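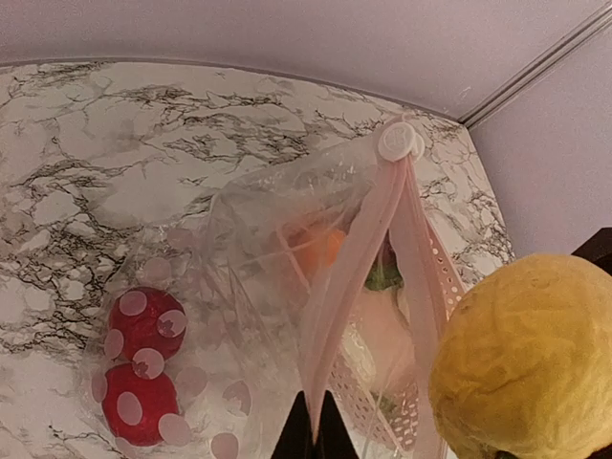 スライド1 大理石柄の面に広げた透明のポリ袋

ホーム 発表資料 日記 お問い合わせ
シェア 37 コメント 3

「捨てるものを書きとめた一か月」発表者用メモ

(表紙を出したまま、会場が落ち着くまで待つ。水を飲む。早口注意!)

こんばんは。今日は、うちのごみの話をします。夕飯どきにすみません。食べながらの方はどうぞそのまま、生ごみの話は後半に回してあります。

きっかけは去年の10月、Festanbridgeに越してきたことでした。前に住んでいた町では、燃えるものと燃えないものくらいの区別しかしていなくて、それで何年も暮らしていたんですね。ところがこちらは、引っ越した翌朝にもう分別表とにらめっこです。細かい字で両面びっしり。冷蔵庫に貼ったら、扉の半分が分別表になりました。

で、表を見てもわからないものが出るたびにメモしていたら、だんだんメモのほうが面白くなってきて、じゃあいっそ一か月、捨てたものを全部書いてみよう、と。

(ここで「書いたことある人?」と聞く。手が挙がらなくても気にせず次へ)

スライド2 ノートのつけ方

使ったのは普通の横罫のノートです。台所の引き出しに鉛筆と一緒に入れておいて、捨てる直前に一行書く。日付と、ものの名前と、どこから来たか。この「どこから来たか」の欄は三日目に足しました。それより前のページは余白にあとから書き込んだので、かなり汚いです。

最初はアプリでやろうとして、半日でやめました。濡れた手でスマホを触るのがもう嫌で嫌で。鉛筆は濡れた手でも持てます。紙はふやけますけど、まあ、乾きます。

ひとつだけ決めたのは、あとでまとめて書かないこと。夜にまとめて思い出そうとすると、びっくりするくらい出てこないんです。昼に何を捨てたか、みなさん言えますか。私はレシートしか出てきませんでした。

スライド3 数の話

一か月で907件ありました。二人暮らしです。

(ここで間をとる。前回の練習ではすぐ次に行ってしまって、聞いている人が数字を飲み込めていなかった)

多いのか少ないのか、正直よくわかりません。ティッシュも一枚ずつ書いたのでこうなりました。鼻風邪をひいた週があって、そこだけグラフが山になっています。この山を見るたびに鼻がむずむずします。

それで、ポリ袋やフィルム袋の仲間が200件。これは予想よりずっと多かったです。袋を買った覚えなんてほとんどないのに、野菜が入ってくる、パンが入ってくる、電池が入ってくる。袋に入った袋、というのもありました。詰め替え用のスポンジです。外袋を開けたら一個ずつまた袋に入っていて、ノートに「袋、袋、袋」と書いてあります。字がちょっと怒ってます。

スライド4 パン屋の袋

近所にMedeirosというパン屋がありまして、ここの丸パンが大好きで、週に何度も行くんです。夕方の5時を過ぎると種類が減るので、早足になります。

丸パンは一個ずつ透明の袋に入れてくれます。ノートを見返すと、ここの袋だけで37件ありました。自分でも笑ってしまって、翌月から布の袋を持って行って「まとめてで大丈夫です」と言うようにしました。最初は言い出すのに勇気がいりましたよ。後ろに人が並んでいると余計に。三回目くらいからは、布袋を出すとお店の人のほうがトングを構えて待ってくれています。

ただ、まとめて入れるとクリームパンがつぶれます。これはもう、つぶれます。クリームパンの日だけは袋をもらっています。そこは頑張らないことにしました。

(クリームパンの話で笑いが出たら少し長めに。出なかったらさっさと次)

スライド5 袋をどうしているか

よく聞かれるのが、たまった袋の扱いです。三角に折る方、いらっしゃいますよね。私もやりました。きれいに折れると気持ちいいんですけど、透明の薄いフィルムはすべって全然折れなくて、折ったそばからふわっと開いてくるんです。あれで一晩つぶしました。

今は、台の上で手のひらで空気を押し出して、ゆるく巻いて、空き箱に立てています。それだけです。箱がいっぱいになったら、それ以上は取っておかない。前は「いつか使うかも」で流しの下がぱんぱんでした。

使い道で多いのは、生ごみです。お待たせしました、生ごみの話です。野菜の皮を小さい袋に入れて口を結んで、収集の朝まで冷凍庫に入れておきます。同居人は最初ものすごく嫌な顔をしました。アイスの隣に玉ねぎの皮があるのが許せないと。引き出しを分けたら和解しました。夏場は本当に助かるので、嫌がられても一度提案してみてください。

スライド6 続かなかったこと

失敗の話もしておきます。重さも量ろうとして、はかりを買いました。二日でやめました。はかりが入っていた箱と緩衝材が、その日いちばん大きいごみでした。

あと、来客の日は書けません。話しながら鉛筆を持つのも変ですし、お客さんの捨てたものまで書くのは、さすがに感じが悪いですよね。その日のページは「来客」とだけ書いてあります。なので907という数字は、厳密には少し足りていません。

スライド7 やってみたい方へ

一か月は長いです。私ももう一度やれと言われたら迷います。三日でいいと思います。台所だけ、とか、洗面所だけ、とか、場所をしぼっても十分に面白いです。洗面所は綿棒だらけになりますけど!

ノートは後ろの机に置いておきますので、休憩のときにめくってみてください。10月のページの茶色いしみは紅茶です。

(質問の時間。分別の正解を聞かれたら、町によって違うので役場の表を見てもらうように言う。時間が余ったら電池の袋の話、足りなければスライド6を飛ばす)

前の記事 次の記事 一覧へ戻る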